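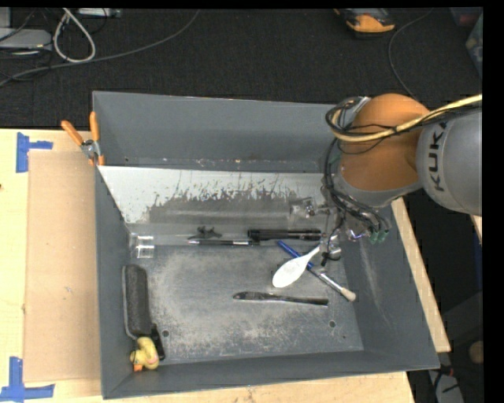
Hello all, and here's where the Hukden project stands at the end of November. It's been a decent month! The big job was the handling rules for bin work, meaning what an arm may pick up, how fast it may come down, and what a person has to check before pressing go. Draft 2 is finished and I've put it in the shared folder.

Most of the changes came out of the tool trials. We did 500 picks under the old rules and 500 under the new ones, same arm, same mix of hand tools (spoon, brush, paint roller and so on). I logged 769 pages of notes and readings across the lot, so bear with me on the tidy version.

What's changed in the draft:

The bin must be clamped to the table before the arm is powered, and the clamp gets a tug by hand at the start of every shift.

Tape marks on the tabletop are now part of the set-up sheet. If one lifts, you stop and re-measure, even if it all looks fine to you.

Anything with a pointed end gets its own slower approach speed. Remigiusz Wysocka argued for this from the start and I was the one dragging my feet, so credit where it's due.

Cables on the arm are looked over at the start and at lunch. We used to do it once a day, which I was never happy with.

Still open: the wording on who can override a stop. Promasier want it to be the shift lead only, Tanguy would like any trained operator to have it, and I lean towards Promasier. I'd be glad of your view before we send the draft out.

Money is on track. The one thing I'd like to move is the training budget, as Dristirow can't take their two sessions until the new year. Could we carry that over? I'll send the form across once you've said yes.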